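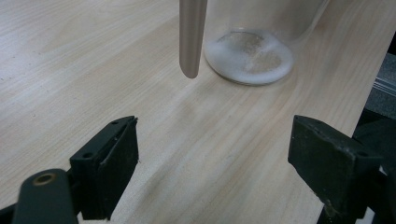

The light wooden tabletop, June.

From the Dirnar Meditation House
Reading the Dhammapada slowly

Since January our study group reads the Dhammapada together, one small part every week. In the beginning we met in the front room at Dirnar, and from spring we meet by telephone and computer. I was asked to write some lines about how it goes, for those members who could not join us.

We have now finished the chapter on the mind, which is the third one, and we are inside the chapter on flowers. The whole book has more than 400 verses, so there is no danger that we will finish soon. At one meeting we stayed with verse 34 for the full evening. It compares the mind to a fish that is taken from its home in the water and thrown on dry land, where it shakes and jumps. Several people told us that they know this fish very well from their morning sitting.

Our method is simple. One person reads the verse in Pali, as well as he or she can. Then we hear two or three English translations, and we look at the places where they do not agree. I find this the most useful part. In the first verses, for example, the word "dhamma" is translated by one person as "mental states", by another as "things" and by a third as "experience". For me, English is a second language and Pali is a fourth, so I am used to living with words that do not fit completely. Some of our members were troubled by it at first, and wanted to know which translation is the correct one.

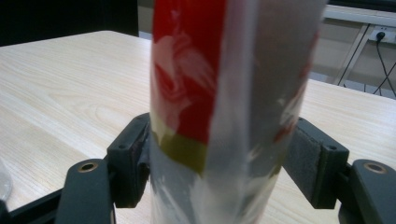 We also read the old stories which the commentary gives for each verse. They are later than the verses, and we try to keep this in mind when we discuss them. Still, they were told to ordinary people for many hundreds of years, and they help the memory. The story of the monk Cakkhupala, who lost his sight, brought a long discussion about intention, and we did not come to an agreement. We will return to it when we reach the chapter on evil.

The Gristard group has started the same reading, a few weeks behind us, and they kindly sent us their word list. It has 12 pages and can be had from the Dirnar office by mail or e-mail. The Lukumay group prefers to stay with the Metta Sutta until the end of the year, but their members are welcome to listen with us.

For the next meeting please read verses 44 to 59. If you have no copy of the book, the library at Waltent will lend you one. Please bring also a pencil and one question, even a small one. New people can join at any verse, and no knowledge of Pali is needed.

Dirnar, 25/06/2020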